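About Nurnano

Nurnano supplies paper cups to offices, schools, church halls and one bowling club that goes through more of them than all the schools put together. We do hot cups, cold cups, lids for both, and the small cone-shaped ones for water coolers that you can't put down until you've finished. We don't do plates. People ask about plates most weeks, and we send them to a very nice firm in Briston.

How it started

The company was started by Ruby-Lee Wihongi, who was running the front desk of a dental practice in Berkdale and had been put in charge of ordering the cups. The cups she was sent leaked. The replacements didn't leak but tasted of envelope. The third lot came in a carton of 2395, which is a strange number of anything, and when she phoned to ask why, she was told it was a carton of 2400 "less samples." She decided she could do better than that, and wrote her resignation letter on the back of the delivery note.

Our first storeroom was half of a rented garage in Te Moana. The other half held a boat. We moved to our present building on Harbor Lane one February, in the rain, with a truckload of paper goods and a tarp that had seen better days. We lost 642 cups on the way and still talk about it.

What we sell

Plain white is our best seller by a long way. We can print your logo, and we're happy to, but we'll ask you first whether the people drinking from the cup already know where they work. If the answer is yes, plain white costs less and you can write names on it.

Our cups come in three sizes, called small, medium and large. There was a meeting at which someone proposed calling them something else. The meeting was short.

Sleeves come in packs of 24 or by the case, and lids are sold separately so that you aren't paying for lids you'll throw in a drawer. Every size takes its own lid. We have tried to get the whole range onto one lid and would rather not discuss how that went.

How we choose a cup

Before a new line goes into the catalog, it spends time with us. We fill it, leave it, carry it up the stairs, put it down too hard and stack it with its friends to see if they'll come apart again with one hand. We pay particular attention to the rim. A cup can have a perfectly good wall and a perfectly good base and still be miserable to drink from if the lip is sharp or the seam sticks up in the wrong spot. Ruby-Lee can find a bad seam with her eyes shut and will do it at parties if you let her.

We also look at how a cup behaves on a bare table, where there's nothing for it to lean on and no saucer to flatter it. A good one should stand there and be ignored.
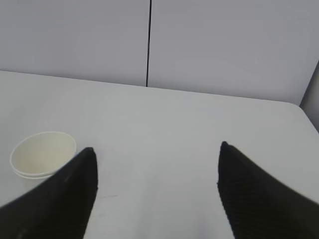 A plain white paper cup on a pale tabletop.

Who we are

We're a small team, and most of us do more than our job titles suggest. Whoever answers the phone has probably packed an order that morning. If you ring and hear tape being pulled off a roll, that's your call being taken seriously by someone with only one free hand.

Nobody here wears a uniform. There was a company fleece, in a green that looked different on the website, and a box of them is still under the stairs if you'd like one with your next order. Large and extra large only.

Ordering and visiting

Orders placed by noon go out the same day. Anything after that goes out the next working day, including the ones marked URGENT in capitals. We deliver to Berkdale, Briston, Te Moana and the roads in between, and we can usually manage a bit further if you ask nicely.

You're welcome to come by and pick up samples. We'll give you 3 of each size in a bag, and we no longer take them out of somebody else's carton. Parking is behind the building. Please don't use the space by the roller door, however empty it looks.

Page last updated 18 March 2019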